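4.2 Preparing the table top

The Sikby table (part 1601) is supplied with a white top and a square, black-edged opening. Small items are passed through the opening during sorting. Prepare the surface before first use and after every 16 hours of work.

1. Clear small items from the top and from the edges of the opening.
2. Brush out the small holes with the Flodine soft brush. Do not use a metal pick.
3. Wipe the surface with a damp cloth, working towards the opening.
4. Dry with a second cloth.

Note: Grey scuffs are surface marks and do not affect use. Treat them with Flodine paste, part 1016 — never with scouring powder.

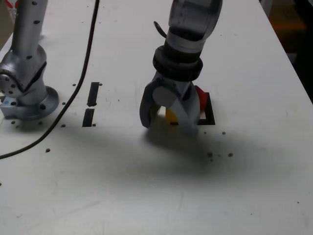 5. Check the black edging for lifted corners. Press down any raised section and hold for 2 minutes.
6. Lay cables flat, in a wide curve, clear of the opening.
7. Place the coloured pieces within reach of the opening. Mixed colours may be sorted together.

CAUTION: Do not lean on the edging. Loads placed directly on it can crack the top.

If the edging no longer lies flat, order a replacement from Dekau and fit it as described in 4.3.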